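Home | Lists | Archives | Search | Log in

Re: [cell-planning] Budget for the second picking cell

Hi all,

Thanks to Vignesh for getting the ball rolling, and sorry it has taken me a few days to sit down with it properly. July is always a scramble here, what with half the Ostumside crew away and everyone's quotes landing in the same week. I've kept his note below so that those of you who joined the list recently can see what we're going on about.

Vignesh Iyer wrote:
> Before I send the request up to Irkthorpe I'd like a sanity check. I have
> the second arm as a given, and the Caditz quote for the tool changer is
> good until the end of the month. What I don't have is a sensible line for
> the small stuff. Last year we put down almost nothing and then went back
> asking for more, which went over badly. Can people tell me what they
> really spent on hoses, fittings, cable ties, bins, clamps and so on?
> Also, is 6 bins enough, or am I kidding myself?

Well, I went through my receipts with a pot of coffee (it took the whole pot!) and the small stuff for our one cell came to $3258 over 18 months. I was a bit shocked, to be truthful. No single thing on the list was expensive. It was suction cups here, a length of hose there, a connector that got yanked, another bag of fittings because the first bag was the wrong thread – you all know how it goes. I would put in at least that much for the new cell and give it a line of its own, with a boring name, so it doesn't get eaten by the tool changer.

On bins, I think 6 is fine to start, but please buy them all at once and from the same place. We bought ours in dribs and drabs and the later ones have a slightly different slope inside, and I spent a miserable afternoon re-teaching heights. They do get scuffed up pretty quickly with the gripper going in and out, and I've stopped worrying about that.

Now, cables. I know I'm a bore on this subject, but do please ask for the longer dress pack. The short one looks fine on the drawing and then you send the wrist over to the far corner and everything goes tight. Warrier quoted us 5 weeks for the longer version, so it needs to be ordered along with the arm and not as an afterthought. I can forward you their quote if that helps, just shout.

One more thing while I'm at it. Could we set aside a little for test objects? It sounds silly next to the price of an arm, but if all we ever pick is boxes then boxes are all we learn about. Soft toys, garden tools, brushes, little printed packages, anything with an awkward shape. Most of it can come from the discount store, and I'm very happy to do the shopping (my daughter has already volunteered to help choose).

If you can get me a draft of the request before it goes to Irkthorpe, I'll read it the same day. I'm at my desk until 5 most afternoons, and after that I can be reached on the shop phone if somebody is kind enough to pick it up and come find me.

All the best, and do try to get some vacation in, Vignesh – the quotes will keep.

Marian 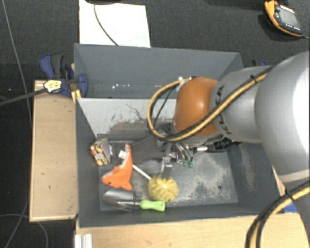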